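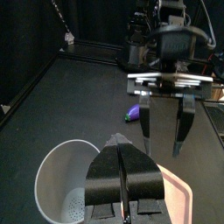 PRESS RELEASE
Wednesday, February 8, 2023

Homach to open third food hall in Puten

Homach, the family grocery group, is to open a new food hall in Puten this November. Site is the old Cerkach mill, empty for years. Up to 60 jobs, full and part time. Work on the roof starts next month.

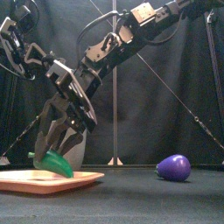
The hall will cover 1260 square metres over two floors, with fresh veg, a bakery and a cafe run by Harahap. Local growers can aply for a stall now, 3 month terms, no joining fee. Forms from the Homach office or any till. 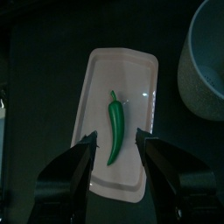
Parking: 700 spaces shared with the station, free after six. Plans on show at Puten libary all week, comments welcome.

ENDS

Notes to editors: site visits by request, hard hats provided. Contact the Homach press desk.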